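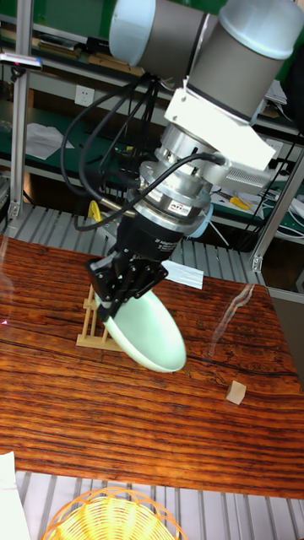
Do we need a written risk assessment for a small arm that only moves dishes?

Posted by Anayeli Ledesma

Small shop, four of us, and we have one arm on a bench putting plates in a rack and taking them out again. It's a lightweight collaborative type. The manual says "collaborative" 35 times (I was on hold with the insurance company, I had time) and my coworker takes this to mean we can stand wherever we like and skip the paperwork.

The insurance person wants "documentation of applicable safety standards." I asked which ones and she said "the applicable ones."

So what do we need? I've seen ISO 10218 mentioned, and also a technical spec, 15066, and people on other threads fight about both. Is there a rule that says a plate is fine? Also, does it change anything that we swap grippers, and that people reach in to straighten the rack while it's running? Which they do. I've asked them not to. We're in the US if that matters.

Edited to add: ceramic plates, not plastic. Speed is whatever the demo program came with.

Kyung-hwa Hwang
Marked helpful by 94 people

Yes, write it down. Your coworker has the common version of this wrong, so don't be too hard on him.

There is no such thing as a collaborative robot in the sense he wants. There are collaborative applications, meaning the arm plus the gripper plus whatever is in the gripper plus the table plus the person leaning over it. The arm maker can vouch for the arm. The maker has never seen your bench. If you put a bread knife in the fingers of the gentlest arm on the market, you have a knife that travels on a schedule.

For reading: ISO 10218 comes in two parts. Part 1 is for the people who build robots and you can leave it alone. Part 2 is for whoever puts the system together, and if nobody sold you the cell as a finished thing, then congratulations, you're the integrator. In the US the matching document is ANSI/RIA R15.06. TS 15066 is the one with the force and pressure limits for different parts of the body, and it was folded into the 2025 edition of 10218, so check which edition your insurer has in mind before you pay for anything. OSHA has no standard just for robots, but the general duty clause and the machine guarding and lockout rules still apply to you.

Now the plate. A plate has a rim, and a rim is narrow. The same push that's a nudge from a rounded joint cover is a very different thing from an edge, because the force lands on a much smaller area. And a broken plate has edges it didn't have a minute ago. So your assessment has to cover the plate whole, the plate chipped, and the plate dropped. Ask what happens to the grip if power or air goes away. Some grippers hold, some let go, and you want to learn which from the manual.

What I'd put on paper for a bench your size:

Every task a person does near the arm, including the ones you've asked them not to do. Put the rack straightening at the top. If people do it daily it is foreseeable, and foreseeable misuse is your problem.

For each task, how someone could get hit or pinched. On a plate job the pinch points are fingers between plate and table, fingers between plate and rack, and the finger linkage of the gripper itself, which everyone forgets as it's so small.

What you did about it, in order: remove the hazard, then guard it, then signs and training. A sign is the last thing you try.

Who checked it and when. Redo it for every gripper swap, and make sure the payload and center of gravity settings get changed too. An arm with the wrong payload entered can be slow to notice a contact, or trip for no reason until somebody turns the sensitivity down "for now."

One more, since I see it a lot: a force-torque sensor on the wrist is not automatically a safety device. If it feeds your program so the plate goes down gently, great, it's a process sensor. It counts toward safety only if the sensor and everything it talks to are rated for that. Don't list it as protection unless you can show the rating.

And please pick a speed yourselves. The demo speed was chosen to look good in a demo.

Lensa Wako

we ran one of these at Gostevico for a couple years doing cups and saucers and never wrote anything, just kept the speed at 200 mm/s and everybody was fine. keep the e-stop where you can hit it. you're overthinking it

(ok one guy got his thumb pinched but that was his own fault he was fixing the rack)

Tsion Wubshet

I'd like to thank the previous poster for providing the hazard analysis.

Kyung-hwa covers the big part. Some shop-level stuff I'd add:

Fix the rack so it doesn't need straightening. Screw down a stop, cut a pocket in a board, clamp it, anything. At Rorlow we argued for most of December over a light curtain that would pause the arm whenever someone reached in, and then Yabsira Tamiru put two dowel pins in the table and people quit reaching in. The light curtain is still in its box.

Keep loose paper and odds and ends out of reach of the arm. People grab for things that slide.

Route the cables so they have slack at the far ends of the motion and can't snag a rack or a sleeve. Run the whole program at low speed with your eye on the cables only, then again with your eye on the plate.

Wear safety glasses. Ceramic chips travel.

For the insurer, send the assessment with the arm's certificate stapled behind it. Ours was two pages and it went through without a question. My guess is that she wants something with a signature on it.

Anayeli Ledesma

Thanks, all. We're pinning the rack down tonight. Coworker has been told he's an integrator now and has asked whether it comes with a raise.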